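Opened Up: Old Desktop Computers from the Inside

Welcome to my gallery page. My name is Kacper Duda and I collect the insides of old office computers. I do not mean that I keep them all, because my apartment is small. I open them, I look, I clean them, I make pictures, and then most of them go on to Jolanta Sowa, who prepares them for schools and for families who need a computer at home.

The machines come mostly from offices which close or move. The last delivery was 13 towers from a company called Harico, and they arrived in July, on the hottest afternoon of the month, to the third floor, without elevator. My friend Teodor Kaczorowski helped me to carry them. He has asked me not to call him again before October.

On this page I write a little about what I find interesting when the side panel is off. Many people have such a case under the desk for ten years and they never see what is in it. I think this is a pity, as the inside is often more carefully made than the outside.

The board
I always look first at the motherboard. In the office machines from Dell it is often green, and the name is printed small on it. I like this modesty. The newer boards for players are black with big letters and lights, and I find them tiring to look at. On a green board you can still follow the lines with your eye from one part to another — I can spend a whole evening like this.

The capacitors
These are the small round cans which stand on the board. Look at the tops. They should be flat. If a top is swollen or has a brown crust, I put the machine on the side for Edmund Zalewska, who has a better soldering iron than me and much more patience.
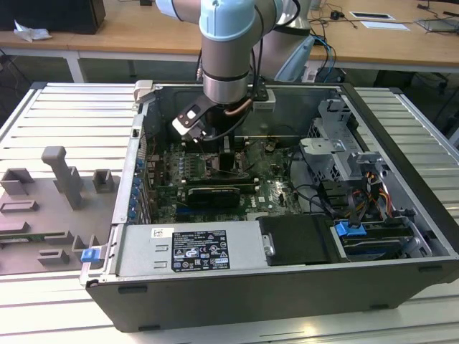 The cables from the power supply are the part which I respect the most. Yellow, red and black, always the same code: 12 volts, 5 volts and ground. In a good case somebody has thought about where the bundle should run, so that it does not lie over the fan. In a bad case it is like a plate of noodles, and you must move it away with one hand the whole time you work with the other. Please unplug the power cord before you put your fingers anywhere, and never open the power supply itself.

The label
Every power supply carries a label with its specification and small signs of certification. I read them all. My wife says that this is not a normal hobby, but I once found by the label that a supply was for another voltage than we have here, and so a computer was saved.

The drive cage
A metal box with many holes, where the hard disks live. Dust likes the holes very much. I use a soft paintbrush, the kind for watercolors, and after it a little compressed air. Do not let the fans spin freely when you blow, hold them with a finger.

The blue latches
My favorite detail. In many office cases, everything that you are allowed to pull or push has a blue color. You need no screwdriver and almost no instruction. Gijs Willems, who repaired office machines for all his working life, taught me this on the first day: "Blue is for hands." I have repeated it to everybody since then.

The graphics card
In office machines it is usually a modest one. Before you pull it, find the small lock at the end of the slot and open it. I broke one lock in my first year and I still remember the sound.

My archive has now 1,384 pictures, and I am putting them in order slowly, first by maker and then by year. The next part of the gallery will be about fans. If you have an old tower and you want to give it away, write to me by the contact form, but please take out the hard disk before, or at least tell me that it is in. I answer in the evenings, after eight.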